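Furnishing and Fitting the Small Room
Handout 3: Partitions, Ledges and the Cables That Hang From Them
Course notes by Štefánia Šindelář
Revised October 5, 2022

Welcome back, everyone. Last session ran over, as mine tend to, and I promised that anything I rushed through at the end would be set down properly in these notes. Please read them before we start on the drawing exercise, and bring your tape measure, a pencil and the floor plan you began in September.

We had been talking about dividing a room without building a wall. Most of you will do this with a panel of some sort, either standing on the floor or fixed to the back of a desk, and I think it's one of the kindest things you can do for a shared workroom. A plain panel gives the eye somewhere to rest. It also gives you two new surfaces, an edge, and at least one awkward corner where dust and cables like to gather, and those are the parts people forget to draw.

Start with the edge. When you look at a partition from the front, its edge may be only a narrow strip, but it catches the light differently from the faces on either side and you will notice it every time you sit down. If the faces are gray and the edge is white, you have drawn a vertical line in the room whether you meant to or not. I happen to like that line. My old colleague Esben Mikkelsen could not stand it and painted every edge to match, and his rooms were very restful too, so please don't take my taste for a rule. Only decide on it early, and mark it on your plan.

Next, the ledge. A shallow shelf running along a wall above the work surface is wonderfully useful for the small things that otherwise drift across a desk all day. Remember, though, that a ledge casts a shadow. With a lamp or window above it, you get a dark band along the wall just underneath, fading as you go down, and pale matte surfaces show this more than you might expect. Hold a strip of cardboard against your own wall at home this evening and move a lamp about. It takes a few minutes and will teach you more than I can in a paragraph.

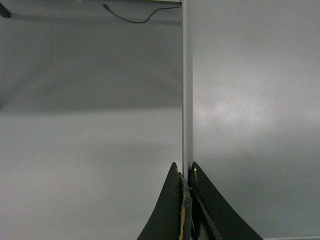 Cables are where good intentions usually come apart. A cable fixed at two points with slack between them will sag into a loop, and the loop always looks larger once you have moved in than it did on the day you fitted it. A shallow loop under a ledge does no harm, provided it stays clear of hands, drawers and the backs of chairs. What I would like you to avoid is the cable that has been pulled quite straight to make it tidy. It puts a strain on the plug, and the first time somebody shifts the desk a little to sweep behind it, out it comes.

So leave some slack, and then give the slack a home. Clips on the underside of the ledge are my first choice. A shallow tray is better still if you have several cables running the same way, but do check that you can get your fingers into it afterward. In the Pollstead workroom, which some of you visited with me, we fitted a very handsome tray so close to the wall that every change meant taking the whole ledge down. I drew that one myself, and I still think of it whenever I reach for a screwdriver.

A word on color, as two of you asked. A black cable on a pale wall will be seen. You can choose a lighter cable, tuck the dark one up behind the front of the ledge, or simply let it show and get on with your work. All three are perfectly respectable. If you want it hidden, draw it from seated eye height as well as standing, for the underside of a ledge is much more visible from a chair.

Glare belongs in this handout too, although we will come back to it under lighting. A smooth panel can pick up a bright patch even when the rest of it looks evenly lit. Before you fix anything, prop the panel in place, sit where you plan to sit, and look at it in the morning and again late in the day. Turning it a few degrees is often enough — and it's far easier before the screws are in.

For next time

Draw one wall of your own workroom, front view, with every ledge, bracket and panel edge shown. Add the cables in a second color, with their loops as they really hang. Please don't tidy up first! I would much sooner see the wall you live with.

Then make a second drawing of the same wall with three changes you could carry out in an afternoon. Write a line or two beside each, saying what it would improve and what you would need to buy, if anything.

Drawings can be left in the tray by the studio door or brought along to class.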